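Onier Home Support
Ticket: Two-level wire shelf, upper panel wobble and rattle
Product: Kallar two-level mesh shelf, white
Opened by: Siham Benkirane
Handled by: Phúc Lã
Date opened: 02/02/2020
Status: Open, waiting on customer

Siham Benkirane wrote:

Hello, and thank you in advance for reading all of this. I bought the Kallar two-level shelf from you for the table where I keep my drinking things, and on the whole I'm very fond of it. It's light, it wipes clean, and it holds what I need it to hold. The trouble is the upper panel. Whenever I put my tall bottle down on it, the whole shelf gives a little rattle, and if I set the bottle near one end, the opposite corner of the panel lifts up just enough that I can slide a piece of card under it. My cup lives on the lower level and has never given me any bother.

I've already turned the shelf around to face the other way, and the rattle came right along with it. I also tried a folded napkin under one foot (my sister's idea, she does this with restaurant tables), and that helped for a day or so and then it was back. Is this a fault, or have I put it together wrong? I still have the bag the parts came in, but the instruction sheet went out with the recycling.

Phúc Lã replied:

Hi Siham, thanks so much for writing in, and for trying the napkin before you did! It's the first thing I would have suggested, and it does tell us something. If the rattle follows the shelf when you turn it, your table is probably fine and we should be looking at the shelf itself.

The upper panel sits in the wire sides and is held by small clips along its edges. The most common cause by far is one clip that hasn't gone all the way over the wire. It can look seated from above and still be riding a little high. Could you please go through these when you have a quiet moment:

1. Take everything off both levels.
2. Press down on each corner of the upper panel in turn, and note which one moves.
3. Turn the shelf upside down on a towel and look at the clips at that corner. Each one should close over the wire completely.
4. Push any loose clip home with your thumb. You'll hear a click. Please don't use pliers on it, as the coating chips.
5. Stand it back up and check that all the feet touch the table.

And one question from me: how heavy is the bottle when it's full? The upper level is fine with ordinary drinkware, but I'd like to have it in my notes.

Siham Benkirane wrote:

Hello Phúc, I did all of it, and I enjoyed it more than I expected to. The back left corner was the one that moved. Upside down, I found a clip there sitting crooked, and I pushed it until it clicked. I was very pleased with myself! The corner doesn't lift anymore.

The rattle is better but hasn't gone. It's more of a tick now, and I only hear it when I put the bottle down a bit hard, which I admit I do in the mornings. I put the bottle on the kitchen scale for you and it came to 300 grams empty. I didn't weigh it full, I'm sorry, I had already drunk from it by then and it seemed like cheating. It's an Ogilvie, the tall kind, and I carry it everywhere.

I'm attaching two pictures, and I've left the bottle and the cup in their usual spots. You'll see the red clasp on the bottle lid. I wondered whether it could be the clasp doing the ticking all along, so tell me if that's silly.

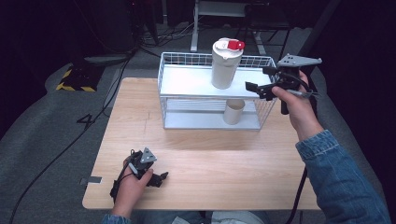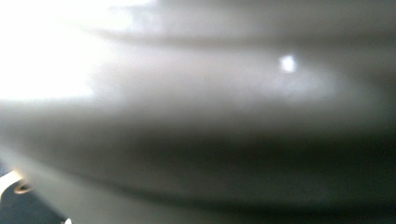
Phúc Lã replied:

Thank you, Siham, and well done with the clip. It isn't silly at all, and I wish I'd thought to ask. A flip clasp that isn't snapped shut can tick against the lid, and on wire mesh a small sound carries a long way. There's an easy way to find out. Lift the bottle off the shelf, hold it over your other hand, and give it a gentle shake with the clasp closed and then again with it open. If you hear the tick, the shelf is innocent.

If the bottle keeps quiet, put something soft and heavy on the upper level, a bag of rice or sugar is good, and tap the wire sides with a fingertip. A tick from the sides would mean one of the cross wires has a loose end, and in that case I'd replace the side piece for you. It ships flat from our Kaltusov warehouse and you wouldn't need to send anything back.

In the meantime I've put a set of felt feet in the mail to you, no charge. They stick on underneath and take the edge off most noises, whatever the cause turns out to be. Give them 30 minutes to grip before you stand the shelf on them. I've also attached a fresh copy of the instruction sheet, so you have one again.

I'll keep the ticket open until you've had a chance to try the shake test. Take your time with it, and go easy on the bottle in the mornings.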